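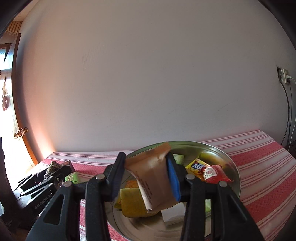 ## 3. Recogida de demostraciones

### 3.1. Montaje y espacio de trabajo

Las demostraciones del conjunto Cendo fueron grabadas por personas con pinzas de mano, sin brazo robótico. La cámara va fijada en el propio cuerpo de la pinza, de modo que la imagen de entrenamiento y la imagen que recibe el robot en la ejecución tienen casi la misma geometría. El objetivo es de gran angular y deforma mucho las líneas rectas cerca de los bordes. Decidimos no corregir esta deformación antes del entrenamiento, porque la corrección recorta una parte del campo visual donde a menudo aparece el recipiente de destino.

Las sesiones tuvieron lugar en viviendas y no en el laboratorio. En un trabajo anterior (Cotix) habíamos usado una sola mesa gris con luz constante, y la política aprendida fallaba cuando se cambiaba el mantel o cuando entraba luz por un lado. Para Cendo pedimos a los operadores que dejasen la habitación tal como estaba: puertas abiertas o cerradas, cortinas, cables en la pared y objetos ajenos a la tarea sobre la mesa. La Figura 1 muestra un momento de la tarea de bocados envasados, con una bandeja metálica redonda sobre un mantel de rayas rojas y blancas.

**Figura 1.** Vista desde la cámara de la pinza. Un sobre cerrado de color marrón claro está sujeto entre los dos dedos, encima de la bandeja con los demás envases. A la izquierda, sobre la mesa, hay una segunda pinza.

### 3.2. Tarea y objetos

La tarea consiste en trasladar envases pequeños entre la mesa y una bandeja, en los dos sentidos. Elegimos los envases de alimentos por tres motivos. Su forma cambia cuando se aprietan, su superficie puede ser mate o muy brillante, y los bordes sellados ofrecen un punto de agarre que un operador humano encuentra sin pensar, pero que un sistema tiene que aprender. Incluimos también cajas pequeñas y rígidas, para que el modelo no asocie la clase «envase» con una sola fuerza de cierre.

La bandeja de metal pulido merece un comentario aparte. Su interior refleja los envases y, cuando la pinza desciende, refleja también los dedos. En las primeras pruebas el estimador de profundidad situaba algunos reflejos por debajo del plano de la mesa. No retiramos la bandeja del conjunto; al contrario, aumentamos su presencia hasta tener 300 episodios con este tipo de fondo, que se reservan en parte para la evaluación.

### 3.3. Protocolo de grabación

Cada episodio empieza con la pinza abierta y termina cuando el operador la abre de nuevo y la aleja del objeto. No hay una orden fija de los objetos: el operador elige el siguiente según su criterio. Esta libertad produce trayectorias menos uniformes, pero en nuestra experiencia evita que la política aprenda una secuencia de memoria.

Las instrucciones escritas que recibieron los operadores se limitan a lo siguiente:

- acercarse al objeto a velocidad natural, sin pausas artificiales;
- no tocar los objetos con la mano libre durante el episodio;
- si el objeto cae, continuar e intentar el agarre otra vez;
- mover algunos objetos de sitio entre un episodio y otro.

La tercera instrucción se añadió después de la primera semana. Al principio los operadores borraban los episodios con caídas, por cortesía, y así perdíamos justamente los ejemplos de recuperación - los más escasos y los más útiles.

Participaron 13 operadores en 9 viviendas. El conjunto completo contiene casi 3000 episodios, incluidas las grabaciones con una sola pinza y las grabaciones con dos.

### 3.4. Sincronización y filtrado

La apertura de los dedos se registra junto con el vídeo y se alinea mediante un gesto de calibración, que consiste en cerrar y abrir la pinza dos veces antes del primer episodio de la sesión. La trayectoria de la cámara se estima después, fuera de línea, con el programa Jolteck. Una pared blanca y lisa ocupa a veces buena parte de la imagen, y en estos casos la estimación se apoya sobre todo en la textura del mantel y en los objetos de la mesa. Cuando el error de reproyección supera el umbral, el episodio pasa a revisión manual.

La revisión fue realizada por el equipo de anotación de Van Acker. Cada episodio dudoso fue visto por dos personas, que debían decidir si la trayectoria era utilizable entera, utilizable en parte o no utilizable. En caso de desacuerdo se conservó solamente el tramo aceptado por las dos. No se pidió a los anotadores que juzgasen la calidad del agarre: un agarre torpe pero completo se mantiene en el conjunto.

Los textos impresos en los envases no se han difuminado. Sí se han eliminado los episodios en los que aparecían documentos personales o pantallas encendidas, y el audio no se conserva en ningún caso. La división entre entrenamiento y evaluación se hizo por vivienda, de manera que ninguna habitación aparece en las dos partes.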